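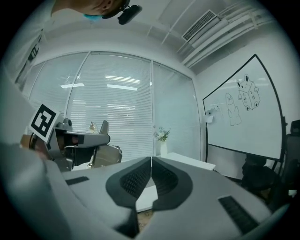

A small office room, ceiling and all.

Home > Guides > Office > Air and Noise
Print this page | E-mail this page

How to quiet a small office without buying the foam

Every supplier will tell you a small room needs foam tiles. I put up a $408 set from Stakdale and could still hear every word of the phone call next door. Foam cuts echo inside a room. It does very little about sound coming through a wall or under a door, whatever the box says.

Try the cheap things first.

1. Clap once in the middle of the room. A sharp ring means echo. If there's no ring, skip the foam.

2. Shut the door and look for light around it. Fit a sweep and stick-on seals. The Prostuler sweep cost me more than the plain one and worked the same.

3. Fill the bookcase on the shared wall. I doubt it does much for low voices – mine didn't – but it helps a little with echo.

4. Put down a thick rug with a felt pad.

5. Clap again, then have someone talk next door while you listen.

Be careful with "up to" numbers. Gramach claims up to 78 percent less noise and doesn't say where it was measured. I wrote to ask in November and got a coupon.

If voices still come through, the wall itself needs work, and that starts at roughly $600. Get the price in writing.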